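How to plan the budget for a hand-held gripper collection station

Posted on Sunday, October 13, 2019

In our small laboratory in Visovthorpe we had to prepare a purchase plan for recording manipulation tasks by hand, before any robot arm is ordered. I write down the steps in the order I wish I had followed them. Prices are from our own quotations, so please ask for new ones.

Step 1. Write the task list first

Do not open any catalog yet. Take one page and write the tasks you want to record in the first three months. Ours had 23 tasks, almost all on a table: folding small cloths, moving things in and out of a tray, putting a bottle upright. From this list you can see which opening width the gripper must have and how much table you need. Two of our tasks needed a wider opening, and we removed them from the list. It was cheaper than the wider model.

Step 2. Price the grippers as a pair

Most sellers show the price for one piece. For cloth you will want two hands, so ask for a pair, with cables and marker cubes included. We received offers from Jisteo and Nirnance. The Jisteo pair was 2617 dollars with cubes already mounted. Nirnance was lower, but the cubes and the cables were separate lines, and after adding them the difference was very small.

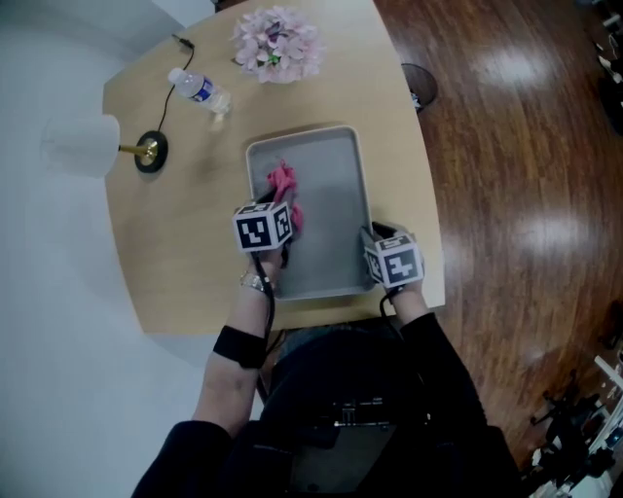
Ask also for the length of the cable. It must run along the forearm and still leave the elbow free when the operator is leaning forward. If the seller gives only one length, put an extension for each side in the budget now.

Step 3. Spend little on the table and objects

For trays, cloths, lamps and other household things we reserved 384 dollars, and this was enough. Buy cloths in several colors. A metal tray can be shiny under strong light, so borrow one and make a test recording before you buy more of them.

Step 4. Plan the spare parts

Finger pads and printed markers should have their own line. We calculated 5 sets of pads for one year. Markers you can print again yourself, but keep the exact size written somewhere that everybody can find it.

Step 5. Check delivery and payment dates

Our order goes through Nzioka, the reseller which our office already uses. They need the signed form before December if the invoice must be in this year's budget. Ask your reseller the same question early, and ask separately about the customs fee. In our first quotation it was missing, and we had to get the form signed again.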